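Come drive a simulated robot arm with us this spring

Hi! I run the manipulation team at the Pratidden robotics club, and we're looking for new people to help with our Plumine project. If you've been wandering past our table at the activities fair every year thinking "I'd be bad at that," please keep reading, I was bad at it too.

So what is Plumine? It's a student project where we teach a simulated arm to pick stuff up off a table by showing it a whole lot of tries. Somebody sits down, drives the arm through a pickup, saves the run, resets and goes again. Our goal for the season is 2,000 clean runs and right now we have 1,358. That's a lot of picking things up (my thumbs can confirm), and I'd love to get the rest done before the Bettencourt challenge opens in April.

Most of what you'd do is driving. You work from the gripper's view, so you're looking out past your own two fingers at the tabletop and whatever got dropped on it that round. A big dark ball on wood planks is a pretty normal sort of thing to go after. Getting lined up with something round takes some patience, and I still overshoot when I'm tired! 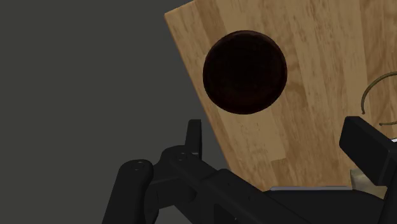 Do I need to know how to code?

Only if you want to join the training side later on, and we'll teach you the Python for that. Drivers just need a laptop that can run the simulator, or you can use one of the machines in our room.

We also need a couple of people to review saved runs. You watch them back, toss the ones where the arm knocked something off the table, and tag the rest so we can find them again. I like doing this with headphones on and a snack. If you're picky about labels and file names, oh, we want you badly – our tags from last fall are a mess and I made half of them.

What I'm asking for is two evenings a week, 6 to 8 p.m., from now through the challenge. You can miss one when midterms hit, just post in the group chat. It's unpaid, but the club covers your entry fee and there's an $800 travel pot from Netton, our sponsor, that the whole team shares.

Any major is fine, any year is fine. Our steadiest driver last season was studying music.

To sign up, fill out the short form on the club page and put "Plumine" in the first line. Tell me which evenings you can make and whether you'd like driving, reviewing, or a bit of both. I'll write back with a time for you to come try the controls, and you can decide after that.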